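The Room on Vanero Street

Octavio Chávez got the keys to his aunt's apartment from a lawyer who kept them in an envelope with the unit number written on it, 748. The lawyer had him sign in two places and then asked if he knew how to get there. Octavio said he did. He had lived there until he was eleven.

He took the bus. It let him off across from the Guzmán bakery, which was closed, and he walked up the hill with a roll of trash bags under his arm. The elevator had a new panel but made the old noise. On the seventh floor someone was frying onions.

Inside, the heat was on. He hadn't expected that. He took off his coat and looked for a place to put it and ended up hanging it on the bathroom door, where he had always hung his coat.

The lawyer had said the place had to be cleared by the end of February. After that the building would change the locks and charge the estate for hauling. There was not much of an estate. There was a savings account with $3,213 in it and a burial policy that had already paid out. There was the furniture. There was supposed to be a ring, but his cousin in Prireck had called twice about the ring and Octavio had decided he would let her have it if he found it.

He started in the kitchen because he thought it would be the easiest. He threw out the flour and the rice and a can of peaches with a swollen lid. He kept the coffee. In the drawer under the stove were all the bread bags his aunt had ever saved, folded flat and held with a rubber band. The rubber band broke when he touched it. He put the bags in the trash and then took out one of them and put it in his pocket, and a minute later he threw that one out too.

At noon there was a knock. It was a woman about his age in a gray work shirt with a stitched name tag that said Roller.

"That's the company," she said when she saw him reading it. "I'm Yesenia Pacheco. I'm in 2. I used to bring your aunt her mail."

"She couldn't get her mail?"

"She could. She didn't like the box. She said the key stuck."

He let her in. She stood in the kitchen with her hands in her back pockets and looked at the trash bags.

"Did you find the ledger?" she asked.

"What ledger?"

"She wrote down who owed her. She lent money. Not a lot of money. Twenty dollars, forty. Half the building, one time or another. I owe her sixty."

Octavio said he hadn't found any ledger and that if he did, he wasn't going to go door to door with it.

"I'm not asking you to," Yesenia said. "I'm telling you I owe sixty." She took three twenties out of her shirt pocket and put them on the counter by the coffee. Then she asked if he wanted help with the bags, and he said he could use it.

They worked for two hours. She was faster than he was. She didn't stop to look at things. When she came to something that might matter, she put it on a chair without a word and kept going, and by two o'clock the chair held a pair of reading glasses, a school photo of Octavio with his hair wet down, a church program, a tin of buttons and a man's wristwatch.

"Whose is the watch?" she said.

"I don't know. She never married."

"It runs."

He held it to his ear. It did run. It was set twenty minutes ahead. His aunt had set every clock in the house ahead so that he would not miss the school bus, and he had learned to subtract, and she had learned that he subtracted and had moved them ahead some more. By the fifth grade they were both doing the arithmetic every morning and neither one of them ever mentioned it.

He told Yesenia this. She said her mother had done the same thing with the calendar.

"How do you do it with a calendar?"

"She told us rent was due on the twenty-fifth. It was due on the first."

They carried the bags down to the bins in four trips. On the last one Yesenia had to leave for her shift. She drove a van at night, dropping off clean uniforms at hospitals. She told him the freight elevator was better for the dresser and that he should ask for the key before six, and she wrote her phone number on the back of the church program.

He went back up by himself. It was getting dark and he turned on the lights in every room. He had left the bedroom for last. When he was a boy it had been her room and he had slept on the couch, and he had never gone in without asking. He stood at the door now and nearly asked.

The closet was full of coats. He went through the pockets, one after another, and found tissues, bus transfers and a peppermint. In the last coat, a brown one he remembered from winters at the bus stop, there was a small notebook with a green cover. He sat down on the bed and opened it.

It was the ledger. The names ran down the left side and the amounts down the right. When someone paid, she had drawn a single line through the name. Most of the names had lines. Pacheco was there, sixty dollars, no line. He found a pen in the nightstand and drew it himself, keeping it straight.

He turned the pages back. The early ones were in a firmer hand. On the first page, above all the neighbors, was his own name, and next to it, where the amount should have been, she had written "shoes." Under that, "shoes" again. Then "coat," "teeth," "bus pass," "shoes." It went on to the bottom of the page. There was a line through every one of them. The ink of the lines was the same as the ink of the words, and he could see she had crossed each thing out at the same time she wrote it down.

He read the page over a few times. Then he closed the notebook and put it in his coat on the bathroom door.

He did not find the ring that night. He called his cousin in Prireck and told her so, and she said he should check the freezer. He said he had already emptied the freezer. She asked if he had looked inside things before he threw them out. He said he had looked inside some of them.

"Octavio," she said.

"I'll go down and check."

He took the flashlight and the elevator and went out to the bins in his shirt sleeves. It was cold and the bags all looked alike. He opened the first one, found the can of peaches on top, and started moving things to one side.
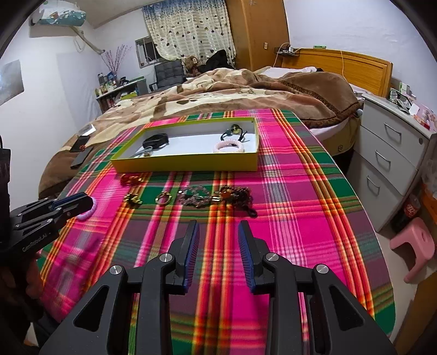 A bedroom with a striped plaid cloth on the table.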